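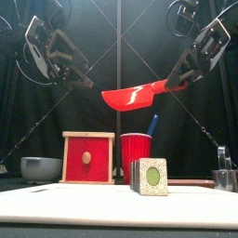 Adom Sowah thinks I should have asked more questions. He said so all the way home, on the grounds that we had driven 164 miles to an open day and I had used my one turn at the microphone to ask where the restrooms were. In my defense, it was the question on everybody's mind, and the answer got a bigger reaction than the talk on grippers.

30th April

Home late, feet sore, writing this at the kitchen counter because if I sit down properly I won't get up.

The open day was at Rutkowska, in the long building behind their parking lot. We signed in on a tablet that rejected my name twice and then printed me a badge reading "GUEST GUEST." Adom got his full name and a lanyard. I don't know what he put on the form.

The first hour was talks. A young man in a very good sweater explained the history of the company, which is short, and the future of the company, which took up most of the hour. Then coffee, then we were split into groups of 12 and walked through to see the things move. My group had a retired dentist in it who wanted to know the price of everything.

The station I liked best was the two-armed one. Both arms hang down over a white table, with a black curtain behind, so it has a bit of the puppet theater about it. They had put out a bowl, a little red box with a wooden knob, a red cup with a pen in it and some other kitchen-drawer stuff. The right arm had hold of a red plastic knife and was keeping it up over the table, pointed at the other arm, which had nothing. I felt for the other arm. I have been in meetings like that.

The woman running it called the pair Mandus. I had assumed this was the man in the sweater until she started talking about its wrists. She said people always ask about speed and she would much sooner they asked about handles. A handle is apparently a hard thing. You or I pick up a knife and give it no thought; the machine has to decide where the handle stops and the business end begins, then how hard to squeeze, then whether it still has it. She talked about squeezing for a good ten minutes and I could have taken another ten. The dentist asked what the fingers cost. She told him, and he wrote it on his hand.

Adom asked whether it had learned by being shown or by being told. Shown, mostly. Someone sits and works the arms through a job over and over, and she had done plenty of those sessions herself in January, when the heating was out. She did a little mime of it with her elbows tucked in. I've had jobs that were worse and paid less, I'm fairly sure.

After that came lunch (wraps, all one kind, I think the kind was beige) and a stand from an outfit named Katudine giving away tote bags. I took 2. There was also meant to be a cart called Rorkis that brings you a drink. It had a sheet of paper taped on it saying BACK SOON and it was not back soon. We checked before we left and a person was handing out the drinks, and doing fine.

I did go back to the two arms on my own around three — Adom was deep in conversation about motors with somebody's uncle. She let me stand closer than the tape, which I appreciated. I finally had a real question, about whether the arms know about each other or just happen to be neighbors. She said one program runs the both of them, so it's closer to left hand and right hand than to two coworkers. So much for my meeting theory.

Adom says that was the best question of the day and I should have asked it with the microphone. He's asleep on the couch now with the lanyard still on.

Must find out if the dentist's number washes off. Must also return the car with gas in it, roughly a half tank, and get the wrap off the back seat.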